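Girnora display bathrooms – progress report for September
To: Ubaldo Lo Presti, Zemina
From: Senga Shearer, showroom upkeep

Where we've got to

The short version is that the display bathroom is presentable, the cleaning routine is written down at last, and I have spent less than you gave me. I would like the third of these remembered when you get to the last section.

You asked in the spring why a bathroom that no one washes in should need cleaning. The answer is that people visit it. They lean on the vanity, they stroke the bath, and they put their coffee down on the stone and forget it. A display bathroom gets all the wear of an ordinary one apart from the kind it was built for.

The vanity

The dark grey stone was the right choice for selling and the wrong one for me. It shows dust by lunchtime. It also shows wherever a cloth has been, so half the work is going over it again with a dry one. We now do the counter last, after the mirror, having spent most of the summer doing it first and then dripping on it from above.

The white basin is the easy part. A wipe round the bowl, a second wipe where the bowl meets the stone, and a dry cloth over the black tap, which picks up fingerprints at a rate I had not thought possible. The cups stay. I did try the counter with nothing on it for a while, and Moffat said it looked like a bank.
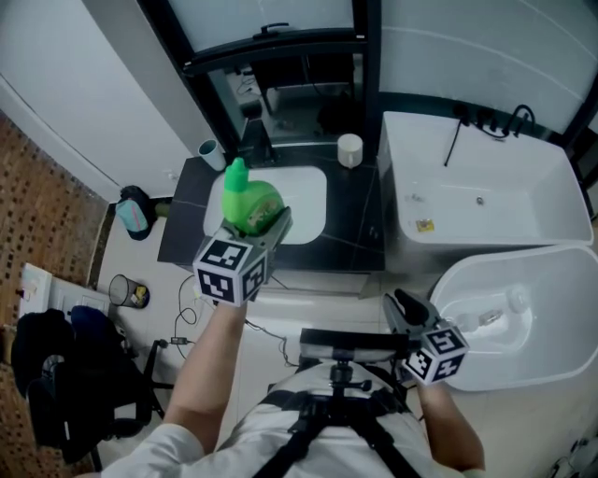
A green bottle held over the basin. Cups on the stone, bath to the right.

Products have been cut down a good deal. When I took over there were enough half-used sprays in the store cupboard to open a shop, several of them claiming to do the same job. We have used up what was usable and passed the rest to the warehouse, where they are less fussy. The rule now is one product for the toilet, one for everything white and plain water for the stone. The toilet cleaner does not go on the stone, however tempting it looks to whoever is holding it.

The bath

The white bath is what most visitors come to see, and it has the best light in the room, so any smear on the rim gets a fair hearing. Cloth along the rim first, then the inside, then down to the drain. The black fittings are wiped separately with a clean cloth. The hose is the slow bit, as it has to be lifted to get at the side of the tub beneath it, and it has opinions about where it would like to hang afterwards.

I had promised you a verdict on whether the bath should be used for storage during a clean. My verdict is that it shouldn't, and that it always will be. Sachets, cloths and small packets drift into it as if drawn by gravity. I have settled for a check of the tub at the end, written on the sheet in capitals.

Floor and odds and ends

The brown rug is staying. It hides a great deal and people like standing on it. It is taken outside and shaken at the end of the week, or whenever Moffat can be caught near the door. The mesh bin is emptied daily. It was going to be replaced with something with a lid, but the lidded one we tried was so handsome that visitors asked the price of it and nobody put anything in.

Bags and coats still end up in the room. I have asked for hooks in the corridor on two occasions and will ask again below.

Time and money

A full clean of the bathroom took 84 minutes when we first timed it in the summer. It is now down to 40, mostly by doing things in a sensible order and no longer walking back to the cupboard for each bottle.

Of the 3000 you approved for the half year, nearly 2000 is left. The largest single cost was having the sealant round the basin redone by Gerkus, who were tidy, polite and a fortnight late. 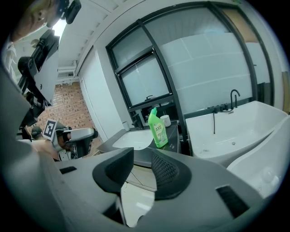
Where should the toilet cleaner be kept between cleans?
In the store cupboard, upright, with the cap closed, and never left out on the counter overnight.

Still to do

The frosted window wants doing properly. The panes are fine but the black frames collect dust along every ledge, and the upper ones need the tall steps, currently on loan to the kitchen displays. I have asked for them back.

The grout behind the vanity is due a scrub. I have been putting this off and would prefer to say so here than have you find it.

I would also like to spend part of what is left on coat hooks and a decent trolley, so that the whole kit can be wheeled in and out at once. Quotes will follow when I have them. If I hear nothing by the end of the month I shall take it that you are delighted.

Senga Shearer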